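Textile Care and Fibre Science
Unit 6 handout: Dye behaviour and colour loss in laundering
Last updated: August 8, 2024

6.1 Dye classes
Reactive dyes form a covalent bond with cellulose. Direct dyes are held by weaker forces and bleed more readily, particularly in deep reds and navies. Disperse dyes are used on polyester and migrate mainly under heat.

6.2 Hydrolysed dye
A portion of any reactive dye reacts with water in the bath and never bonds to the fibre. It must be removed by soaping at or near 95 °C. Incomplete soaping is the usual cause of staining in the first few domestic washes. Morgan's lab notes (Samberg method) give the rinse sequence in full.

6.3 Wash fastness
Specimens are cut, stitched to multifibre fabric and agitated in a sealed canister at 50 °C. Change in colour and staining of the adjacent fabric are graded separately on the grey scales, 1 (poor) to 5 (no change). Report both grades. Half grades are permitted.

6.4 Sorting
Colour separation comes before fibre separation for domestic loads. Dark and saturated articles are held apart until the fastness grade is known. Spin speeds above 800 rpm increase creasing in plain-weave cotton and should be recorded on the load sheet.
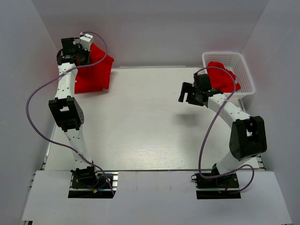 Fig. 6.2. Red cloths, one held up and one in a white plastic basket.

6.5 Reading for the tutorial
Tsolakis, course reader, p. 169. Bring your grey scale results from the June practical.

Related handouts
Unit 5: Detergency and water hardness
Unit 7: Shrinkage and dimensional stability
Lab sheet: Crocking test, wet and dry

This site uses cookies to remember your display settings. Accept | Manage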